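Prolley Footwear Listings: data card

Last edited 09/02/2022 by Amber Meijer

What it is

A collection of 1,988 product listings for boots, shoes and the occasional clog, written by the people trying to sell them. Each record holds the listing title, the full description, the stated material, the size range and the care instructions, if the seller felt like giving any. Prices were removed at the request of the two shops that supplied the text, Giline and Radonjić.

Where the text comes from

Giline sells costume and reenactment footwear, so expect a lot of pirates. Radonjić sells work boots and winter boots and describes them in as few words as the law allows. Its shortest description is "Boot. Brown." We kept it.

Ljubica Atanasov pulled the Giline listings from the shop's own stock system. The Radonjić listings arrived as a spreadsheet with merged cells, and Velimir Ivanov would like it known that he unmerged them by hand.

Fields

id: a number, unique, with gaps where duplicates used to be
title: as the seller wrote it, capitals included
description: same
material: leather, suede, canvas, rubber, synthetic or unclear
closure: zip, laces, buckle, pull-on or unclear
height_cm: shaft height, blank for shoes
care: free text, often blank
shop: giline or radonjic (no accent, sorry)

The value "unclear" is used over 300 times in the material field. Sellers love the phrase "premium upper" and will not be drawn on what it means.

Labeling

Biljana Dumitrescu and Lachlan Mowat each read every listing and filled in material and closure separately. Where they disagreed, they talked it out in November, and the notes from that are in notes/arguments.txt. The longest entry concerns whether a decorative buckle with a zip behind it is a buckle. It is a zip.

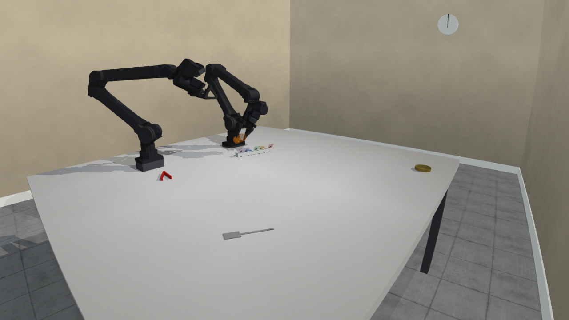
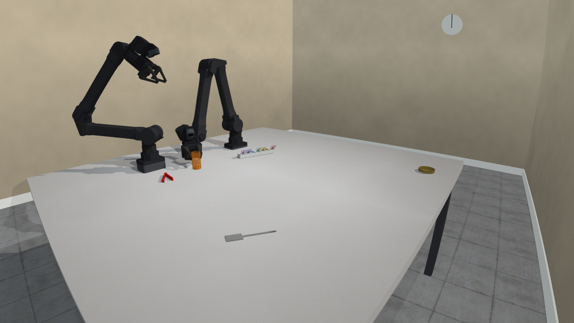
Black arms, white table (simulated).

Known problems

Half sizes in the Radonjić records were rounded down by the spreadsheet before it reached us. We can't get them back.

Six listings describe a pair of boots and a hat sold together. The hat is not labeled.

"Vegan" shows up in titles for boots whose descriptions then praise the leather. We labeled these "unclear" and moved on with our lives.

Some Giline descriptions were translated from another language at some point and it shows. "The heel is of a courage" has been left as found.

Calf widths are given in inches, centimeters and, in one case, "generous."

Splits

There is a train file and a test file. Listings for the same boot in different colors are kept in the same file, so you won't be tested on the burgundy version of something you trained on in black. The split was made with the Elden script in tools/, which runs on its own and asks for nothing except the folder path. Put quotes around the path if it has a space in it.

Good uses and bad ones

Fine for pulling attributes out of messy retail text, or for spell-checkers that need toughening up. Poor for anything to do with fit — sizing in here is a matter of opinion. Please don't use it to generate new listings. The world has enough "timeless" ankle boots.

Corrections

Send the id and what you think is wrong to Amber. If it's the buckle thing, read the notes first.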